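Yogalehrerin oder Yogalehrer gesucht
Studio Lostine

Wir suchen für unser Studio eine Lehrperson für Yin Yoga und sanftes Hatha, ab September, in Teilzeit. Die Stelle umfasst 8 Stunden in der Woche, verteilt auf die Abende.
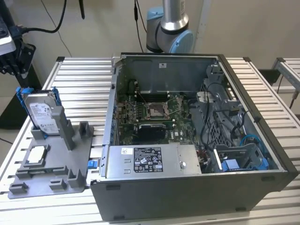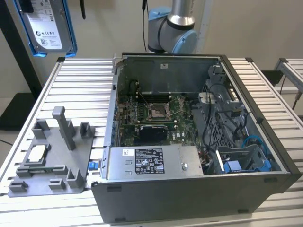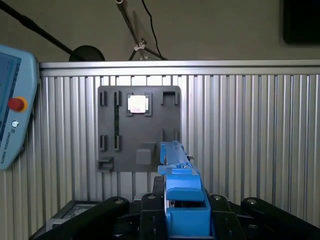
Ihre Aufgaben
Sie leiten vier Kurse pro Woche in unserem Raum Hoshino. Jeder Kurs dauert 75 Minuten, der erste beginnt um 17 Uhr. Dazu kommt zweimal im Monat eine Stunde Atemübung und Entspannung für Anfänger. Die Gruppen sind klein und gemischt im Alter, manche Teilnehmende kommen nach einer Verletzung zu uns und brauchen ein wenig mehr Aufmerksamkeit.

Was wir uns wünschen
Eine abgeschlossene Ausbildung als Yogalehrer/in und mindestens drei Jahre Erfahrung im Unterricht. Sie sprechen Deutsch so, dass alle Sie gut verstehen können; ein Akzent ist bei uns kein Hindernis. Kenntnisse in Anatomie sind willkommen.

Was wir bieten
Einen festen Vertrag, bezahlte Zeit für die Vorbereitung und freien Eintritt zu allen Kursen, auch in unserem zweiten Studio Meltemell. Matten, Decken und Bolster sind vorhanden.

Bewerbung
Bitte senden Sie uns bis Ende Mai Ihren Lebenslauf und Ihre Zertifikate über das Kontaktformular. Danach laden wir Sie zu einer Probestunde ein, die wir selbstverständlich vergüten.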